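Trundavel Fan Pages, set-up guide
Section 6: Following a celebrity and choosing your alerts

Before you start, you need a Trundavel account with a confirmed email address. Guests can read the celebrity news, but they cannot follow a person.

1. Open the app and tap the star at the bottom of the screen.
2. Type the name of the actor, singer or TV host. The list shows verified pages first.
3. Tap Follow. The star becomes yellow.
4. Choose the kinds of news you want: Relationships, Birthdays, New Work, Fashion, or Everything.
5. Set the Pace. "Slow" sends one message each evening. "Fast" sends a message for every new post.

Note: With the free plan you can follow 77 pages. With the Denard plan the limit is 359.

Caution: If you choose Everything together with the Fast setting, your phone can receive very many messages on the day of a big wedding or an award show. Please try Slow for the first week.

6. To hide rumors, open Sources and switch on "Confirmed by the star only." Posts from the person's own accounts will still appear. 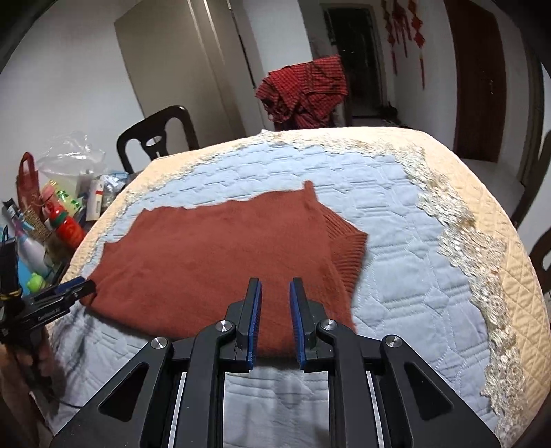

7. Tap Save. If you leave the page before saving, the old settings stay.

Note: The birthday alert uses the date on the verified page. Some stars of old cinema have only a year, such as 1926, and for them no birthday alert is sent.

To stop following, tap the yellow star again and confirm. Your comments on the page are not deleted.

Drerkstead Media, text revised 7/2/21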